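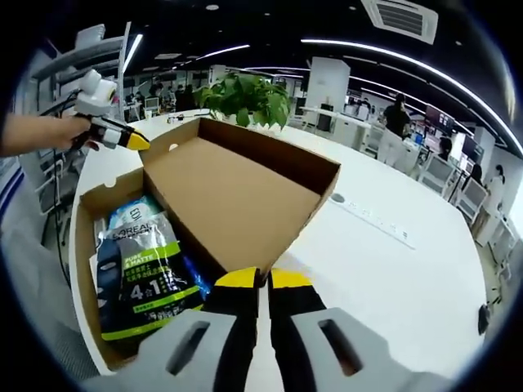 Ticket opened for the mailer cartons on the packing table, Gromosholm site. Lids will not stay down once a toiletries order is in the box. The current carton is the plain brown corrugated one with the folding lid and the small oval cutout in the side flap. Orders with one glossy pouch lying flat close without trouble. Orders like the L'Oréal Men Expert one (the PURE & MATTE 4合1 pack, with a blue-edged pack tucked against it and a white item toward the back wall) are the ones being reported. The lid goes down, the front tab goes in, and within a few minutes the front edge has lifted again.

Reported by: Manolis Gkikas, packing
Opened: 26 October 2026
Category: Packaging / cartons
Priority: Normal
Status at last update: Monitoring

Details from reporter
Started after the September carton delivery from Lubis. Before that we were on the Wovell carton, same nominal size, and I don't remember a single lid complaint. Taping the front edge works but the customer (Flumora) has asked for tape-free closure, so tape is a stopgap only. Gap at the front is 5 mm on the worst ones.

Support reply 1
Please confirm the following before we look at the board itself:
- Side flaps are folded fully inward before the lid comes over.
- Lid is creased along the score line once before filling.
- Nothing in the box stands higher than the side walls.

Reporter reply
Flaps are in. Contents are below the wall height, checked with a straightedge across the top. Lid is not pre-creased. We open the carton, leave the lid standing up at the back, fill, and close. Same method as with the Wovell cartons.

Support reply 2
The pre-crease is probably the difference. Compare the score on an old carton with the score on a new one. If the new score is shallow, the lid will spring back toward open, and a pouch with some air in it will push it the rest of the way. Please also note which way the pouches are lying.

Reporter reply
Compared them. The score on the Lubis board is visibly shallower, and on a few it wanders off line toward the left corner. Tested 64 cartons with the same contents in each, half pre-creased and half not. Pre-creased: 3 lifted. Not creased: most lifted, and I stopped writing them down. All three failures in the creased batch had a pouch lying across the box with its sealed end up against the front wall. Turned those pouches to run front to back and the lids held.

Support reply 3
Interim method for the table, effective now:
1. Fold the lid forward past square, run a hand along the score, then stand it back up.
2. Large pouch goes in first, flat, with its length running front to back.
3. Smaller packs beside it, not on top.
4. Close, press the tab fully home, leave for a minute before stacking.

Remaining stock of the Lubis carton is around 300. Use it up with the method above - no need to scrap it. Samples with the wandering score have been put aside for return.

Reporter update
Method in use on both shifts. No lifted lids on the first pallet. One carton tore at the oval cutout when the flap was folded in too fast, logged separately. Waiting on Lubis for the score depth on the next run. Please keep the ticket open until that arrives.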